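3.2 Gut passage in newly settled juveniles

It is worth pausing over how slowly our understanding of feeding in bottom-dwelling fish has come together. The first careful notes on gut passage in the Warkari goby date from 1953, when the fish was known mostly as bait, and for many years those notes were all that anyone working on the species had to go on. They were good notes – patient, plainly written and full of small drawings – but they dealt only with adults, and an adult goby can go without a meal for days in a way that a juvenile simply can't.

We therefore kept our own juveniles in 12 tanks at the Flinby station, with 34 fish in each, and began offering food as soon as the yolk was gone. Half of the tanks were given live copepods and the other half a soft paste feed made up fresh each morning. Every fish was watched through its first meal, which made for some long mornings, and we are grateful to all who sat through them with us.
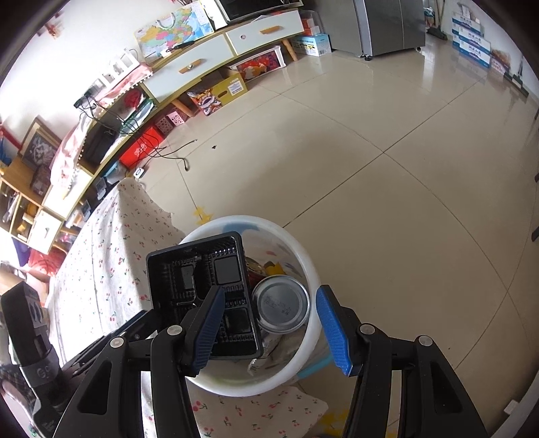 Figure 4. Mixed discards, Flinby.

Passage time was shorter on the live diet than on the paste, and the gap grew wider as the fish got bigger. We had expected the opposite, as the paste is soft and ought to need very little breaking down. Our best reading is that the copepods bring some of their own enzymes along with them, and that a young gut with no working stomach makes good use of that help. Liao, working with a related goby in much warmer water, came to a similar view, although the fish in that study were older than ours when feeding began.

A word on the gut itself. In the smallest juveniles it is a nearly straight tube, and the first loop shows up only later, once the fish has taken to the bottom for good. We followed Zerik's scheme for naming the stages, with one change: we treat the closing of the loop as a stage of its own – it was easy to see under the microscope, and it lined up well with the point at which fish on the paste began to catch up in weight. Lengths at each stage are given as a share of adult length, with the adult set at 100, so that they can be set beside the older work without too much trouble.

Comments

Kelly Bainbridge
Lovely to see the old goby notes get their due. Did the fish on paste ever catch up all the way, or only in part?

reefkeeper
I raise a cousin of this species at home and mine spit out paste every time. Copepods it is, then!

M.
Is the change to Zerik's stages written up anywhere in full? I'd like to try it on my blennies.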